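Choosing Materials That Last: A Conversation With the Facilities Director at Pluravgate

When Pluravgate moved its housing advice service into a former textile warehouse, its facilities director was asked to furnish 3000 square feet on a limited budget. The director, who has managed public buildings for 20 years, spoke with the Steva newsletter in April about what the organization learned.

The first decision concerned the floors. "People choose a floor from a sample the size of a paperback," the director said. "I ask to see it in a building where it has been walked on for several winters." Staff visited two such buildings before signing a contract.
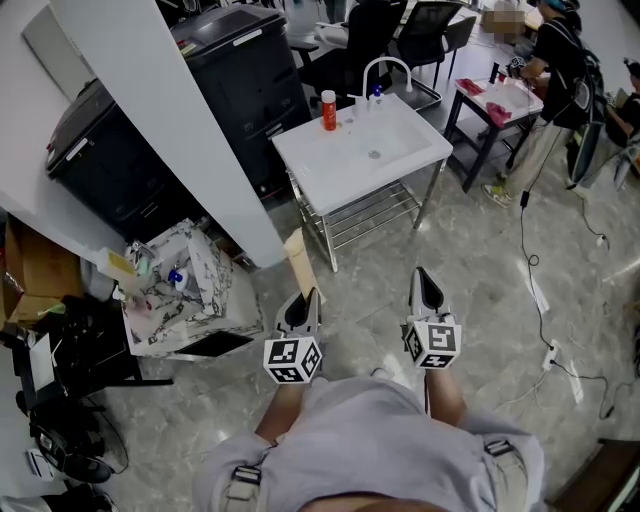 Cleaning costs received equal attention. The director explained that the yearly contract had exceeded the price of new furniture at a previous site, and that the board had been surprised to learn it. "We now ask the cleaners to review the plans first. They asked for a second water point on the upper level, and we moved a wall to provide it."

Noise proved more difficult. The advice service holds private meetings throughout the day, and the high ceilings carried voices from one end of the building to the other. Pluravgate hired Yeom, an acoustics firm, which recommended heavy curtains and 47 wall panels. The panels were installed over two weekends – later than planned, the director acknowledged, owing to a delayed shipment.
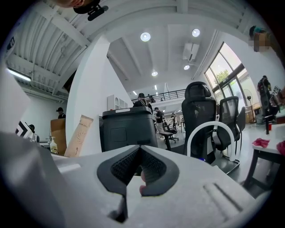 "Clients tell us they can speak at a normal volume now," the director said. "Before the panels, many of them whispered." Evening appointments, which had been poorly attended, are now booked several weeks ahead.

Pluravgate has also leased a smaller site, known as Ondeck, where work will begin once permits are issued. It will seat 100 people for public meetings. Asked what would be done differently there, the director mentioned storage. "We gave every department a closet and forgot the folding chairs. They are still in the hallway."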